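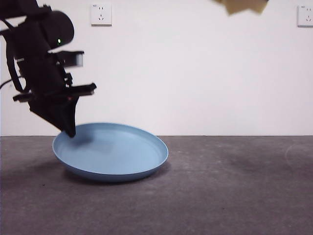

水色の皿の内側に指先を下ろした、Fosanceの黒いアーム。

**報道関係者各位**
**7月 株式会社Fosance**

# 「で、お皿は片づけてくれるの?」に答える公開レポート『Velia』の配布を始めます

こんにちは、Fosance広報のフリン・カテネ(Flynn Katene)です。会社の名前で出す文書なのですが、今回も私の一人称で書かせてください。前回かしこまった文章でお送りしたら、何人かの記者さんから「で、結局できるの、できないの?」とお電話をいただいてしまいまして……。

では先に結論から。家事ロボットは、まだ家じゅうの家事を任せられるところまで来ていません。条件をそろえた皿一枚ならかなりいいところまで行きます。洗い終わった食器の山になると、人がやったほうが早いです。このあいだがどうなっているのかを、家庭の家事と店舗の裏方仕事から選んだ7つの作業で調べ、一冊にまとめたのが『Velia』です。本日からどなたでも無料で読めます。

## どんなレポートか

Fosanceは、小型アーム向けの制御ソフトをつくっている会社です。展示会に出ると、いちばん多い質問は価格でも性能でもなく家事のことで、「うちの台所に置いたら何をしてくれますか」と聞かれます。私もそのたびに「ええと、ものによりますね」と口ごもっていました。もう口ごもるのは嫌だ!というのが、正直なところ企画の出発点です。

取り上げた作業は次のとおりです。

- 平たい皿を持ち上げて、別の場所に置く
- コップを伏せて並べる
- タオルを二つ折りにする
- 床に落ちた小物を拾う
- 棚の商品を手前に寄せる
- 空き箱をつぶす
- 台を布巾で拭く

どの作業も、同じ条件で30回ずつ繰り返しました。結果は「任せられる」「見ていれば任せられる」「まだ任せられない」の三段階に分けています。点数にする案もあったのですが、読む人が知りたいのは目を離していいかどうかだよね、ということで落ち着きました。

「任せられる」に入ったのは、棚の商品を手前に寄せる作業だけです。皿、コップ、小物拾い、拭き掃除は「見ていれば任せられる」。タオルと空き箱は「まだ任せられない」でした。タオルは私もひそかに応援していたんですけれど、角を見つけるところで毎回のように迷ってしまうんです。二つ折りでこれなので、フィットシーツの話はどうかしばらくご勘弁ください。

## 皿はどうして難しいのか

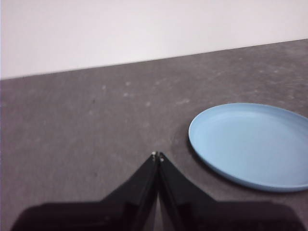
皿を持つとき、人は自分がどうやっているかをほとんど意識していません。私もレポートの原稿を読むまで考えたことがありませんでした。試しに手元の皿を取ってみてください。たぶん、ふちの下に指が入って、親指が上に乗っているはずです。二本指のアームで同じことをしようとすると、平たい皿には横からまっすぐはさめる場所があまりなく、ふちのどこに、どの角度で指を入れるかでほとんどが決まります。写真では細くとがった黒い指が二本、先をほぼ合わせて皿の左脇にあり、右の指先はふちのすぐ近くで、まだ触れていません。この隙間の取り方こそ、うちの開発チームがいちばん長く議論しているところです。近すぎれば指を開いたときに皿を押してしまうし、遠すぎれば見当が狂う。皿のふちが低くてゆるやかだと、指をかける余地も小さくなります。

開発責任者のステラ・オヌ(Stela Onu)は、レポートの中でこう書いています。

> 「皿は形が単純なので、簡単な課題だと思われがちです。でも台所で使う皿は、重なっていたり、水がついていたり、上にフォークが乗っていたりします。一枚だけ置かれた空の皿でうまくいっても、私はまだ食器の片づけができるとは言いません」

広報としてはもう少し景気のいいことを言ってほしかった(笑)。ただ、この慎重さがあるからレポートを信用してもらえるのだと思って、一字も直さずに載せました。

条件を変えたときの結果も載っています。空の皿を一枚だけ置いた場合、持ち上げて置くところまで通しでできる割合は高く、見守り役はほとんど手を出さずに済みました。二枚重ねると急に怪しくなります。上の一枚だけを取るつもりが下の皿まで動く、指がふちの間に入る、といった失敗が続きました。陶器とプラスチックでも癖が違い、軽い皿は指が触れただけで逃げていきます。失敗の経過は一件ずつ文章で記録してありますので、そこだけ拾い読みしてもらっても楽しいと思います。私は夜中に読んでいて声が出ました。

## お店の裏側ではどうか

店舗側の作業は、コインランドリーと日用品の小売を営むTararにご協力いただきました。ガマノ(Gamano)地区の店のバックヤードをお借りし、開店前の朝7時から、棚と空き箱の作業を試しています。

店を預かるゼーシャン・ヴィルク(Zeeshan Virk)さんの感想は、たいへん率直でした。

> 「商品を前に出すのは助かります。遅くても、夜のうちにやっておいてくれるなら速さは関係ないので。箱つぶしは自分でやります。足でやれば一瞬ですから」

足で一瞬。これには開発チームも返す言葉がありませんでした。

ヴィルクさんからはもうひとつ、失敗したときにどう止まるかをはっきり書いてほしいという要望もいただいています。商品を落としたまま次へ進まれるのがいちばん困る、とのことでした。これを受けて『Velia』には「止まり方」という章を足しました。作業ごとに、うまくいかなかったときアームがどこで止まり、人が何をすれば再開できるのかを書いています。最初の構成にはなかった章ですが、社内でいちばん読まれているのはここかもしれません。

## 家庭で使う人の目線も入れました

原稿の段階で、ロボットに詳しくない方にも読んでいただきました。在宅介護の現場で働くファウジア・オラクザイ(Fouzia Orakzai)さんからは、「準備に何分かかるのかが書いていない」という指摘がありました。皿を片づけるために、まず皿をアームの届く場所へ並べなくてはいけないのなら、その手間も家事のうちでしょう、と。

おっしゃるとおりです。慌てて全作業の準備時間を測り直しました。タオルの準備には毎回8分かかっていて、その間に洗濯かごの中身がだいぶ畳めてしまいます。載せるのは少し恥ずかしい数字なんですが、載せました。

もちろん、明るい話もあるんです! 床の小物拾いは、かがむのがつらい方から「遅くてもいいから欲しい」という声をいただいています。人より速いかどうかだけで線を引くと、こういう使い道を見落とします。レポートでは作業ごとに「遅くても役に立つ場面」という欄を設けたので、介護や福祉の分野を取材されている方には、ぜひここを見ていただきたいです。

## よく聞かれそうなことに先回りして

**家庭用の製品は出るのですか。**
発売の予定はありません。『Velia』は製品の名前ではなく、レポートの名前です。紛らわしくてすみません。

**他社のアームとの比較はありますか。**
載せていません。自社のソフトで動かした結果だけです。同じ手順で試したい方のために、作業ごとの手順書を巻末に付けました。うちより良い結果が出たら、悔しがりながら読みますのでお知らせください。

**続編は出ますか。**
出したいと思っています。編集を担当したカティア・ザネッティ(Katia Zanetti)は、次は重ねた皿と濡れた皿だけで一冊つくりたいと言っていて、私は売り文句を考えるのに今から頭を抱えています。

## 報道関係者向け見学会のご案内

7月中に、Fosanceの作業室で見学会を開きます。定員は20名です。皿とコップの作業をその場で動かし、失敗してもやり直しの編集なしでそのままご覧いただきます。質疑にはオヌとザネッティが出席します。撮影は自由ですが、アームの動作中に照明を当てる場合は、先にひと声かけてください。ご自宅の皿を持ってきてくださるのも歓迎です(割れても惜しくないものでお願いします!)。

日時の候補は、お申し込みいただいた方に個別にお送りします。ご希望の方は、お名前、媒体名、動画撮影の有無を添えて、広報までお知らせください。

## 概要

- 名称:家事・店舗作業の自動化レポート『Velia』
- 発行:株式会社Fosance
- 協力:Tarar
- 価格:無料
- 内容:7作業の結果、失敗の記録、準備時間、止まり方、手順書

**お問い合わせ**
株式会社Fosance 広報担当 フリン・カテネ
レポートの転載や図表の利用も、こちらで承ります。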